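4.2 Holdover of the Distributed Time Signal

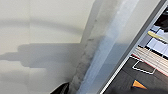 Modska Kitach
Research Engineer, Osman Timing Laboratory

Figure 4. Shadows across a pale cream surface.

The holdover trial began in August and covered 28 receivers on the Prurnum network. Each receiver takes its time from a satellite signal and passes it to the equipment in the same cabinet. When the signal is lost, a quartz oscillator keeps the clock running until it returns. The trial measured how far each clock drifted during that period.

The satellite input was disconnected for 16 hours at every site. Time error was recorded against a caesium reference, and cabinet temperature was logged at the same interval. Receivers that had been powered for fewer than 19 days were treated as a separate group, as their oscillators were still ageing quickly.

Temperature had the larger effect. In cabinets without forced air, the clocks gained time in the afternoon and lost part of it overnight. A simple linear correction removed 55 per cent of this error. The remainder followed the rate at which the temperature changed, and the correction used in this trial does not model that rate.

Ageing was steady over the test period and could be predicted from the steering values stored before the input was removed. The newer receivers were less predictable, and their results are given separately in Section 4.3.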